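双臂捡垃圾这一步总算能录了,来报个进度

楼主:Runirwood
发表于 2018年4月5日

上个帖子里说要做一台能收拾屋子的双臂机器人,有人让我先把夹爪弄明白再吹牛。好,夹爪弄明白了!两条手臂都装上了新打印的白色连杆,在工坊里跟大家折腾了好几个晚上,现在终于进到我最期待的部分:一只手扶垃圾桶,另一只手往里捡东西。

为什么要两只手?单臂的时候我试过,桶太轻,爪子放东西时稍微蹭到桶沿,整个桶就跟着跑,地毯上滑得还挺欢……后来想明白了,人倒垃圾的时候也会顺手扶一把嘛。所以左爪夹住桶沿不动,右爪专心抓。控制上反而简单了,桶的位置由左臂的关节角直接算出来,不用每次都靠视觉重新找。

目前用的是遥操作录动作,录够了再训练。工坊的Beatriz Azevedo帮我改了主从两边的映射,延迟比上一版舒服太多,手一动它就跟着动,第一次上手的时候我真的喊出声了!到昨天为止一共录了104条,能用的还没细挑。
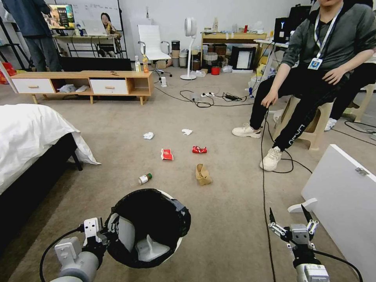

左爪夹着桶沿,右爪张开,地上的纸团和包装还没捡。

地上的东西是特意选的,软的硬的扁的都有。纸团最好抓,怎么夹都行。平躺的零食袋最难,爪尖要贴着地毯从边上铲进去,角度差一点就只是把它推走。带绿盖子的小调料瓶排第二,躺着会滚,得横过来夹瓶身。

欢迎拍砖,尤其想听听大家对爪尖形状的意见。

1楼 Tamura
先恭喜!从上个帖子追过来的,进度比我想的快多了。
爪尖我投尖的一票。我自己那台用的是宽扁的,抓盒子很稳,抓地上的薄东西完全没戏。你这个尖头铲零食袋应该有优势,可以在尖端内侧贴一小条硅胶,别贴到最前面,留两毫米硬的用来铲。

2楼 Cadetti
说点不一样的。我觉得左臂扶桶是浪费。桶底放块配重,或者贴两条魔术贴在地毯上,桶就不跑了,省下来的那只手可以一起捡,效率高得多。双臂协同听起来很酷,但你现在等于花了一条手臂的钱买了个夹子。

3楼 Runirwood(楼主)
回Tamura:硅胶这个好,今晚就试!留两毫米记下了。
回Cadetti:哈哈,“花一条手臂的钱买夹子”我认。不过我的目标是别人家里随便一个桶都能用,总不能让人家先贴魔术贴吧。而且下一步想让左臂把桶拎到垃圾旁边去,夹桶沿这个动作迟早要学的。

4楼 Cadetti
拎桶是另一回事,那确实要抓桶沿。但你现在录的数据里桶都没动过吧?那这些数据对拎桶也没什么帮助。要么现在就把移动桶录进去,要么先老老实实双手捡。

5楼 Nestor Cabanatuan
我站楼主。夹桶沿不光是防跑,套了袋子的桶,袋口经常会往里塌,爪子夹着的地方袋子至少不会滑下去。我在家试过不夹,抓着纸团往里一放,爪子抽出来把袋子也带出来了,垃圾撒一地,等于白捡。
倒是想问一下,夹桶沿用的力多大?一直夹着舵机不烫吗?

6楼 Runirwood(楼主)
烫!一开始是位置模式硬夹,没多久就摸不得了。现在改成先夹紧再把目标电流降下来,只保持够用的力,连着录一阵子没问题。具体数值等我整理完贴出来,每家舵机不一样,别直接抄我的。
Cadetti说的数据问题我想了一下,有道理。后面的录制我会把桶的起始位置打乱,再加一批先拖桶后捡的。

7楼 Wovunham
线!求求楼主先管管线。两条胳膊都拖着黑线圈,右臂那根弯出来那么大一个弧,转腕的时候不会勾到什么吗?我去年就是这样扯坏了一个接头,一整个周末都在重新压线。

8楼 Tamura
+1,线往大臂上固定,肘关节那里留一个活动弯就行,用编织网套包一下。扎带别勒太紧,我勒断过芯线。

9楼 Runirwood(楼主)
网套已经下单了,在路上,被你们说得有点慌。右臂那根目前还没勾过,但转腕转到头的时候确实绷得紧,先把腕关节的软限位收小一点顶着。

10楼 Cadetti
打乱位置这个可以,我收回一半。另一半等你看到双手一起捡的速度再说,我这边9月之前应该能搭出来,到时候用一样的垃圾比一比?

11楼 Runirwood(楼主)
来啊!零食袋和调料瓶必须有,纸团不许超过两个。

12楼 Nestor Cabanatuan
蹲一个。牛皮纸袋也加上吧,立着的那种,一夹就瘪,位置全变,我家那台到现在还没抓成功过。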